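Katsuhiko Onishi had been told that the arm would learn by being shown, and he did not believe it. He had been shown things himself for thirty years in Losadton and had learned very few of them.

"You just do it as you would at home," said the girl from Flendville. She gave him the handles. "Tai copies what you do."

"At home I don't do it with two fingers."

She laughed, and wrote something down. He wondered what.

The first go was bad. He moved his left hand and the arm on the other side of the glass moved late, like a man who has been asked something in a foreign language. He went for the black cloth and stopped well short of it. She told him to start again, and to leave the fingers open until he was sure.

He was not sure. He brought the arm back over the white table and looked at the screen, which showed him only what the wrist could see.
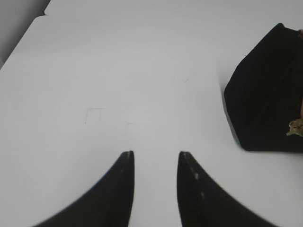 *The view from the wrist, fingers open, the black cloth off to the right.*

"What are the squares for?" he asked. There were faint lines on the white, thin as pencil.

"Those were there when I started."

"And it sees them?"

"It sees everything you see."

"Then it might think it's about the squares."

She had an answer ready for that. They had 593 goes already, she said, most of them from Clisbridge, and with enough goes the thing sorted out for itself what mattered. Onishi thought about the people at Clisbridge. He had worked with two of them. If the arm was picking up their habits as well, it would be stopping for tea by April.

"Do they all do it the same way?" he asked.

"No. That's good, though. It wants variety."

"When I did it my own way, they called it a fault."

She didn't seem to know what to say to that – she was perhaps 24 – and she turned the screen a little towards him instead. He took hold of the handles again. His shoulder hurt. Beyond the glass the fingers shifted and came to rest, late as ever, pointing at nothing he wanted.

"Whenever you're ready," she said.

"Does it learn the waiting, too?"

She looked at her notes for some time.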